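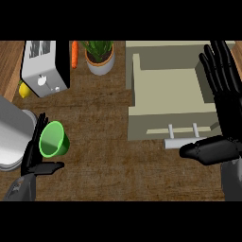 What went wrong with the Mackay hands? They stopped letting go. The fingers would close on something, the open command would be sent, the log would say it had been carried out, and the fingers would stay shut.

I got this from Rosaura Llanos, who runs testing at Vetach and was kind enough to give me most of a morning in January (and two coffees). The trouble started with a drawer pull, she told me. "We'd run the kitchen in simulation 1000 times and it was lovely. Then we put the same code on the real hands and on run 26 the right one grabbed the handle and just kept it."

Kept it how, I asked? "The arm went on to the next job with the hand still attached to the drawer. So you've got an arm going left and a drawer that doesn't want to. It pulled the whole unit off its rails."

Jeanie Tennant was at the desk and hit the stop. She wasn't hurt – she was well outside the tape – but she told me she still listens for the noise. "It was a sort of groan and then a bang. I'd pushed the button before I knew I'd done it."

The cause was dull, as they tend to be. The thumb motor got warm, its driver went into a protective mode, and in that mode it answered every message with a cheerful OK while doing nothing at all. The simulator had no notion of a warm motor, so its hands always opened when told.

Struan Carnegie wrote the fix. The arm now waits until the finger sensors agree that the hand is open, and if they don't within 200 milliseconds everything halts. He also added a stuck thumb to the simulator, which I loved! "It's horrible to watch," he said. "You see it reach past the plates and the toaster, all fine, and then it reaches for the handle and you know what's coming."

I asked Rosaura if she trusts the hands now. She took a while over that one. "I trust the stop button. We replaced the driver on the right hand, and the left still has the old one until the parts come in. So for now the left hand doesn't get to touch drawers."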